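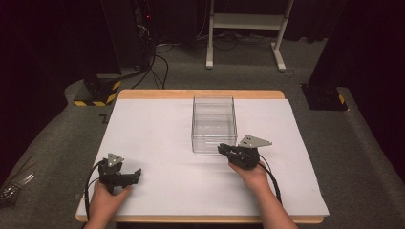 # Jevero hand-held grippers: build FAQ

Jevero is a pair of hand-held grippers and a tabletop station, built by Nia Gronow and Tianyou Jia in the shared workshop at Fliser. Last updated May 6, 2023. Wiring diagrams and part files are in the repository under `hardware/`.

## Mechanical

**Are the left and right grippers the same?**

The handle and jaw assembly are the same part set. The top plates are different. The left unit carries the small triangular plate, mounted upright. The right unit carries the larger plate, mounted flat with its point outward. Do not swap them without changing the `side` value in the config, or the logged poses will be offset.

**Why are there several holes in the plates?**

Only two are used for mounting. The others were drilled for earlier positions and left in. If you cut your own plates, the spare holes can be omitted.

**Can I print the plates?**

You can, but we stopped doing it in January. Printed plates flexed when the gripper was turned quickly, and the calibration had to be repeated. Sheet metal has held up so far.

**How heavy is each unit?**

196 g without the cable. Heavier handles were tried and were tiring to use for a full session.

## Cables

**Is there a wireless version?**

No. Each gripper has one cable leaving the back of the handle. Tianyou tested a battery version called Erna. It dropped packets when both units were active, and the branch is no longer maintained.

**How should the cable be routed?**

Leave enough slack for the wrist to turn through its full range. The left cable can loop around the outside of the hand. The right cable can run past the wrist and lie on the board. Keep both clear of the jaws. If a cable pulls tight at full reach, move the connector end closer to the table; do not use an extension.

**The jaw reading jumps when I move the cable.**

Check the strain relief inside the handle first. On our units the fault was a cracked solder joint on pin 4. Reflow it and refit the clamp before replacing the sensor.

## Work surface

**What is the white board for?**

It gives a plain, matte background for small parts and protects the table. Any flat matte sheet will do. Gloss sheets cause reflections that confuse the tracking. Specks and smudges have had no measurable effect, but wipe the board if residue builds up.

**Does the board have to be fixed down?**

Ours is held by its weight. If yours shifts, use thin double-sided tape under the corners.

**Do transparent containers work?**

Yes, for hand-held use. The operator can see the walls well enough to place the jaws. The automatic edge finder (`isik_edges`, named after the Işık module it replaced) often misses thin clear walls. For clear boxes, enter the dimensions by hand.

## Calibration

**How often is calibration needed?**

After any change to a top plate, and otherwise every 100 recordings. The routine takes 2 minutes per gripper:

1. Rest the gripper on the board with the jaws closed.
2. Run `calibrate --side left` or `calibrate --side right`.
3. Open the jaws fully, hold, then close them.
4. Save the result when prompted.

**Calibration fails on one side only.**

Confirm that the `side` value matches the plate. If it does, look for a loose plate screw.

**Can one person run both grippers?**

Yes. Start the recording before picking up the second unit, or use the foot switch input described in `docs/inputs.md`.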